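4 市販布把持キットの評価

4.1 評価対象

本節では、Clondik社が販売する布把持キットVirnumを取り上げ、前節で定めた要求項目に照らして評価する。Virnumは平行開閉型の電動グリッパ、手首装着用の小型カメラ、交換式の把持パッド、および制御ソフトウェアHanからなり、既設の協働ロボットに後付けする形で供給される。購入者が用意するのはアーム本体と制御用計算機、作業台であり、照明は構成に含まれない。評価にはGrostitz実験棟の単腕作業セルを用い、キットはメーカー出荷時の構成のまま使用した。

製品資料では、Virnumの用途として畳み工程への衣類供給、洗濯後の仕分け、縫製前の身頃の位置合わせが挙げられている。このうち本研究の関心に最も近いのは衣類供給であり、台上に置かれた一枚の衣類を任意の点でつまみ、所定の高さまで持ち上げ、別の位置に降ろすという一連の動作を評価の対象とした。複数枚が重なった山からの取り出しは製品の保証範囲に含まれるが、把持点検出と層分離の影響を切り分けることが難しいため、本稿では扱わない。仕分け機能についても、分類器の学習に利用者側のデータを必要とするため除外した。

4.2 設置と初期設定

機械的な取り付けは標準フランジを介して行い、特別な加工を要しなかった。配線は電源と通信を一本にまとめたケーブルによるが、付属ケーブルの被覆は硬く、手首軸を大きく回したときにカメラの支持部を引く傾向がみられた。このため、ケーブルを前腕リンク上で一度固定し、手首側に余長を持たせる配線とした。取扱説明書にはこの余長の目安が記されておらず、固定位置は手首軸の可動範囲の両端で張力を確認しながら決定した。

カメラとグリッパの相対位置はHanの校正機能によって求めた。校正は格子模様の板を作業台に置き、アームを既定の姿勢列に沿って動かす方式で、利用者の操作は板の設置と開始の指示に限られる。校正の結果は設定ファイルに平文で保存され、外部のプログラムからも読み出すことができる。一方、校正の残差は画面上に合否としてのみ表示され、数値は記録に残らない。再校正の要否を経時的に判断する必要のある現場では、この点が運用上の制約となる。本評価では、各試行日の開始時に作業台上の既知の点へ指先を移動させ、目視でずれの有無を確認する手順を加えた。

露光はHanの自動設定を既定とした。作業台の天板が白色であるため、自動設定では台の明るさに引かれて衣類側の階調が不足する場合がある。利用者が露光を固定することは可能だが、設定項目は詳細メニューの下層にあり、初期設定の手順には現れない。本評価では、8月に行った予備試験の結果をもとに、自動設定と固定設定の双方で試行を行った。

4.3 試験条件

試験に用いた衣類は12点である。内訳は綿の編地による半袖および長袖の上衣、裏毛の上衣、織物のシャツ、ならびに薄手の化学繊維の上衣とした。いずれも市販品で、試験前に一度洗濯し、乾燥後に畳まずに保管した。柄物は把持点検出に与える影響が大きいため、無地または杢調のものに限定した。各衣類について12回の連続試行を行い、試行ごとに作業者が衣類を持ち上げて落とすことで初期形状を変えた。落下高さと落下位置は治具で規定したが、得られる形状そのものは規定していない。

把持力の上限は、製品の布用標準設定である9 Nとした。開閉速度、指先の降下速度および接触判定の閾値も標準設定に従った。把持点はHanの検出器が出力する候補のうち評価値の最も高いものを採用し、人手による修正は行わなかった。検出器が候補を出力しない場合は、カメラの高さを変えて再撮像し、それでも候補が得られないときは検出不成立として記録した。

試行の評価は、検出、接触、閉合、持ち上げ、移送の各段階に分けて行った。段階を分けたのは、最終的な移送の可否のみを指標とすると、偶然に生地の端が引っ掛かった試行と、意図した位置を把持した試行とを区別できないためである。接触段階では指先が生地面に到達したか否か、閉合段階では指の間に生地のひだが形成されたか否かを、手首カメラの記録と側方の固定カメラの記録を併用して判定した。判定者は試行時の制御ログを参照せず、画像のみに基づいて判定を行った。

4.4 把持点検出の特性

検出器は、生地の盛り上がった稜線を優先して把持点に選ぶ。製品資料に検出原理の詳細は示されていないが、出力された候補の分布をみる限り、稜線の高さと両側の傾斜が評価値に強く寄与していると考えられる。この性質は裏毛の上衣のように厚みがあり、落下後に大きなひだを残す衣類に対して有利に働く。薄手の化学繊維では生地が台に沿って広がりやすく、稜線が低いために候補の評価値が全体に下がった。検出不成立の多くはこの群に属する。

縫い目の扱いには一貫性がみられなかった。脇や袖付けの縫い目は周囲より剛性が高く、把持点としては安定である反面、ひだの形成を妨げることがある。検出器は縫い目を陰影の一種として処理しているとみられ、縫い目の直上を稜線と誤って選ぶ場合と、縫い目を境界とみなしてその近傍を避ける場合の両方があった。同一の衣類でも、照明に対する縫い目の向きによって結果が変化した。利用者が縫い目を避ける、あるいは優先する指定を行う機能は、評価時点のHanには備わっていない。

杢調の編地では、生地表面の細かな濃淡が検出を妨げることが懸念されたが、無地の編地との明確な差は認められなかった。撮像距離において杢の濃淡が稜線の幅に比べて十分に細かく、検出の前処理で平滑化されるためと推測される。ただし指先が生地に接近した後の画像では濃淡が粗く写るため、この推測は初回の撮像に限って成り立つ。

4.5 接触から閉合までの挙動

Virnumの把持動作は、指を開いた状態で生地面まで降下し、接触判定の後に指を閉じて生地を寄せ集め、指の間にひだを立てる方式である。吸着や針による保持に比べて生地への痕跡が残りにくい利点をもつが、ひだが立つか否かは生地の曲げ剛性、台との摩擦、ならびに指先の押し込み量に依存する。押し込みが浅ければ指先が生地面を滑り、深ければ生地が台に押さえ付けられて寄らない。標準設定の接触閾値は綿の編地に合わせて調整されているとみられ、編地の上衣では押し込み量の再調整を要しなかった。

織物のシャツでは、指先が閉じる過程で生地が横方向に滑る現象が生じた。接触閾値を下げても改善せず、パッドを付属の別種に交換した場合に滑りの頻度が低下した。パッドの交換には工具を要し、交換後はHanの画面で種別を選択し直す必要がある。種別の自動認識は行われない。選択を誤った場合でも動作は継続され、閉合位置の判定にずれが生じるため、異種の生地を混在させる工程では注意を要する。

指の閉合が完了したことの判定には、モータ電流と指間距離が用いられる。手首カメラの画像は記録されるものの、標準構成の閉合判定には使用されない。カメラ画像の取得時刻とグリッパの状態値の時刻との間にはほぼ31 msの遅れがあり、静止状態では問題にならないが、閉合中の画像と指間距離を対応付ける際には補正が必要である。本評価では状態値の側を遅らせて整列させ、以後の判定に用いた。

手首カメラによる記録の一部を図3に示す。淡い灰色の杢調の編地に対し、両側から斜めに下りた暗色の指の間に、生地が縦のひだとしてつままれている。指先の周囲では生地に浅い皺が寄り、画像の右側には縫い目とみられる暗い線が斜めに走る。輪郭は動きによるぼけを伴い、指先と生地の境界を画素単位で定めることは難しい。 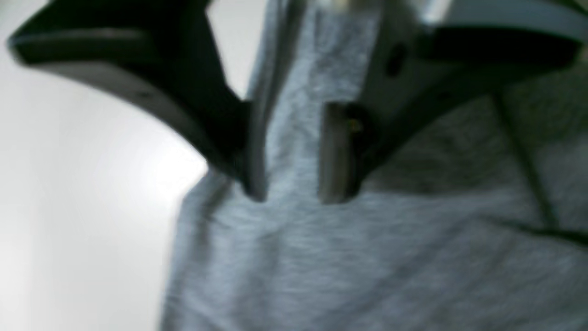
閉合判定を電流と指間距離のみに依存させる設計は、画像の品質に左右されないという点では合理的である。しかし、この方式では指の間に挟まれているのが単層のひだであるか、複数の層が重なったものであるかを識別できない。厚手の生地の浅いひだと、薄手の生地が折り重なった厚いひだとは、指間距離の上で同程度の値を示すことがある。持ち上げ後に衣類の一部が垂れ下がり、移送先で裏返る事例は、主としてこの曖昧さに起因すると考えられる。

画像を判定に加える場合、前述の時刻の遅れに加えて、ぼけの影響を見込む必要がある。露光を固定し、時間を短く設定した条件では輪郭の鮮明さが改善したが、同時に生地側の階調が低下し、稜線の検出に用いる初回の撮像には適さなくなった。検出時と閉合時で露光を切り替えることが望ましいものの、Hanの動作手順では撮像条件を段階ごとに指定できない。外部プログラムから設定を書き換える方法は可能であったが、書き換えのたびにカメラの初期化が入り、動作が中断する。

4.6 持ち上げおよび移送

持ち上げ段階では、把持力の上限を標準設定に保つ限り、編地および裏毛の上衣で生地の抜けはまれであった。抜けが生じた試行では、いずれも指先がひだの上端のみを捉えており、閉合の時点で把持深さが不足していた。把持深さは状態値からは得られないため、Hanはこれらの試行を正常な把持として扱い、持ち上げの途中で指間距離が変化した後に初めて異常を通知した。通知後の既定動作は停止であり、再把持への自動移行は利用者が手順を追加しなければならない。

移送段階の異常は、衣類の長さに対して持ち上げ高さが不足した場合に集中した。垂れた袖や裾が作業台を引きずり、降ろした後の位置が目標から外れる。持ち上げ高さは作業手順の中で一定値として与えられ、衣類の大きさに応じて変化しない。長袖の上衣を含む工程では高さを長い側に合わせることになり、半袖の上衣に対しては不要な動作時間が生じる。

4.7 適用範囲と残された課題

以上の結果から、Virnumは綿の編地および裏毛の衣類を一枚ずつ供給する工程に対しては、標準設定に近い状態で導入できると判断した。織物が混在する工程ではパッドの選択と生地種別の管理が前提となり、薄手の化学繊維については検出段階の改善がなければ適用は困難である。この判断は単腕の作業セルと白色の天板による結果に基づいており、色の近い天板や搬送ベルト上での動作には直ちに拡張できない。

保守性については、パッドの摩耗と校正値の経時変化を十分に評価できていない。試験の範囲ではパッドの外観に顕著な変化を認めなかったが、連続稼働を想定した期間には達していない。また、Hanの更新によって検出器の挙動が変わる可能性があるため、評価に用いた版を固定し、更新は行わなかった。更新履歴には検出器の変更が項目としてのみ記載され、候補の選択基準に及ぶ影響は読み取れない。

次節では、手首カメラの画像から指間のひだの層数と把持深さを推定する手法を述べる。推定器はHanの外部で動作させ、閉合完了の通知を受けてから持ち上げを開始するまでの間に結果を返す構成とする。キット側の変更は外部信号による待機の追加にとどめ、把持点検出と開閉制御には出荷時のものを引き続き用いる。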